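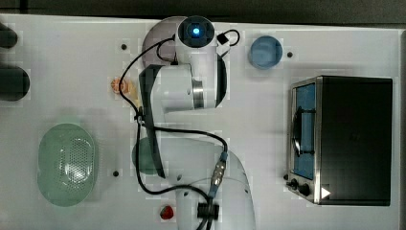 From: Aslı Aksoy
To: arm-purchasing list
Date: September 13, 2025
Subject: Re: second arm, what do we need to put in for

Ataberk, answering between things, sorry for the mess.

Ataberk Saraç wrote:
> Need a number for the second tabletop station before the budget
> closes. Last sheet I have is from April and it only lists the arm
> and the table top. Can we reuse the Govov cables? And do we want
> the Prerkix fingers again or wait for Fang to quote?
>
> Also please put props on a line of their own this time.

OK so. Arm and table top, same as the April sheet, leave it. What's missing is all the small stuff.

Cables – no, don't reuse. The Govov set is 33 inches short once you leave slack for the elbow to fold all the way back. New set plus clamps is $763. Get spare clamps, we allways run out.

Fingers: Prerkix, two pairs. The long black ones. Fang still hasn't sent anything and I'm not holding the order for them. If they come in cheaper later, fine, we buy a pair and try it.

Wrist camera with mount, $1015. Don't let anyone cut that line. Overhead view is no use when the arm folds over whatever it's reaching for.

Props. Bowl, colander, play fruit, plush, small toaster oven. Mostly cheap but they do get used up. I'd put $47 a month, own line, like you asked.

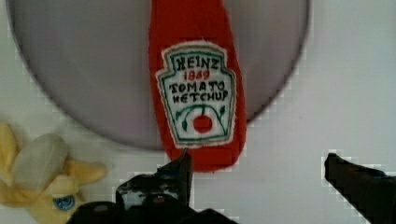
Does the wrist camera have to go in the same order as the arm?

Same order, please. The mount gets fitted before calibration, and if it comes late we do calibration over again and lose the bench time.

Things I haven't priced: shipping, the spare power supply, and the Anon support plan. Support plan I would skip the first year. We used it once, for a login problem.

Lead time on the arm is the real issue. If the PO sits in somebody's inbox again we slip into next year's money and then I have to rewrite the whole request. Can you send it to purchasing with cables and camera in and the rest marked TBD? They took it that way last time.

Will fix the sheet tonight. Old tab is wrong, dont use it.

Aslı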